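Two-arm station is coming to our packing room, what changes for the people?

Posted in: Work and Workplace > Small Food Business

Mio Sakamoto

Hello everyone. I work as shift lead in a packing room for fruit boxes. We put lemons, limes and some other small fruit in trays, and the trays go to restaurants and hotel kitchens. We are a small place. On my shift there are four people at the packing table and I am one of them when it is busy.

The owner has visited Rumside and came back with the plan to put one robot station with two arms beside our table. It should start in September. It will do the small mixed trays, which are the slow ones because every customer wants something different. He told us that no one will lose the job. I believe him, he is a fair man, but he could not answer what each person will do in the day when the station is running.

I have these worries. First, two of my colleagues are paid a little extra for each tray over the daily target, and the small trays are where they earn it. Second, one colleague has packed for many years and her hands know which fruit is too soft. Will someone ask her, or will it be the machine which decides? Third, I am the one who must write the new work plan and I have never worked near a robot. I do not even know how much time a person must stand beside it.

If your workplace has done this, please tell me how it was for the people. I do not need advice on which model to buy. Thank you in advance and sorry for my English.

Shigeru Higuchi

Hello Mio. I am in a packing room also, at Liltham, and we had the same change. English is my second language too, so we will understand each other.

I begin with the time, as you must write the plan. In the first weeks one person was beside the station the full shift. This was not in our plan. We had written that the person would "look at it sometimes" and pack by hand in between, and this was a mistake. When you pack by hand you look at your hands, and then the station has been standing still and you did not see it. After this we made it a real position with a name, station keeper, and we change the person after the lunch break. Two people share it each day. Nobody wants to do it for eight hours, it is tiring in a different way than packing. The back is better but the head is worse.

The work of the keeper is to bring fruit, put the tray in its place, take the full tray away, and check the fruit before it goes on the table. Also to write in the notebook when something stops. Please buy a paper notebook. We had a form on the tablet and people wrote only "stopped" in it. On paper they write what happened.

I put our station here so that you can see what kind of work it is, one tray and single pieces of fruit.
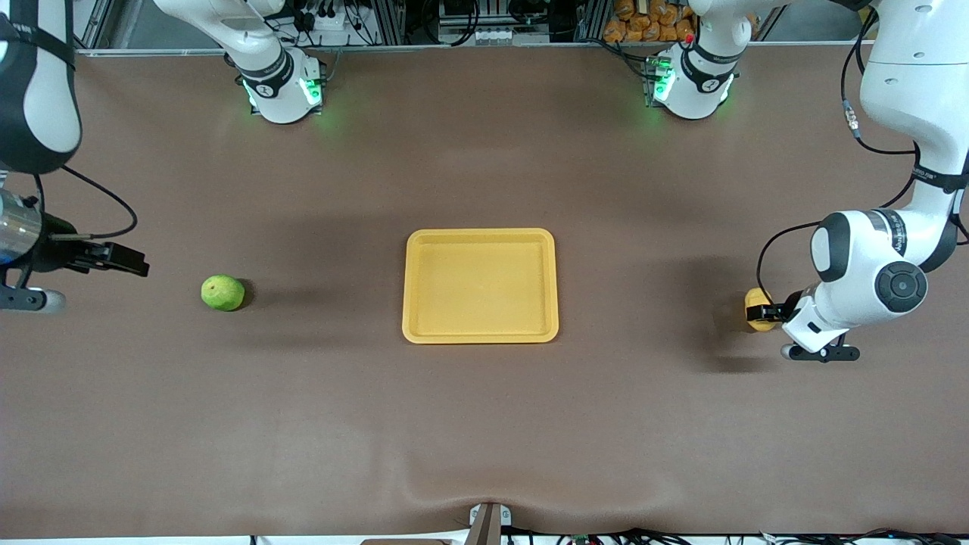
Lime and yellow tray on the table, arms from both sides.

You will notice how much table is free. We fought about this! Before, we kept everything on the table: labels, pens, the next trays, someone's tea. For the station the table must stay clear, and for the people who came from hand packing it felt like losing their place. We solved it with a narrow shelf behind the keeper. It sounds like a small thing but I would build the shelf before the station comes.

About your colleague with the good hands. In our room the person still decides about soft fruit. The arm takes what we give to it. So we moved the sorting to the front, before the station, and our most experienced packer does it and teaches it to the younger ones. She received a new job title and a better hourly rate -- but only after she asked for it, and she had to ask two times. I would write this in the plan from the beginning.

The extra pay was the most difficult. We had a bonus for trays like you. When the small trays went to the station, the people who were fast lost money, and they were angry, and I think they were right. For three months nothing was done. Then the office took the average bonus of each person from the year before and put it in the normal wage. Ask your owner about this now, while he is in a good mood about his robot.

One more point is the noise. It is not loud, but it is there always, and people talk less when they stand near it. We put the keeper on the side where he can see the packing table, so he can still be in the conversation.

zandus_fan

we have one from a different supplier, its fine. you get used to it in a week. dont let the keeper wear long sleeves or a lanyard near the arms and make sure EVERYONE knows where the stop button is, also the cleaners

Hayashi (night shift)

I disagree with the week. For me it was longer until I stopped to watch the arms all the time from the corner of my eye.

Mio, one thing which Shigeru did not write. Ask who will be called when it stops and the office is closed. On our night shift we had a phone number, and the man was friendly, but he wanted us to open the cabinet and read to him the lights. This is not packing work and we were not trained for it. Now two persons on each shift have the training, and it is paid time. The others only press stop, write the hour in the book and go on packing by hand. So keep the hand table! Our manager wanted to remove it to win space, and I am glad that he waited.

Mio Sakamoto

Thank you all, this helps me very much. I have spoken to the owner about the bonus and he did not know that the small trays are where it is earned. He will look at the pay lists with me. I will also ask for the shelf.

Shigeru, may I ask if the keeper who changes after lunch writes something for the next one, or do you only talk?

Shigeru Higuchi

We only talk, five minutes at the station, both persons together. The notebook lies on the shelf and they look at the last page. Put these five minutes in your plan as working time, otherwise they are taken from the lunch.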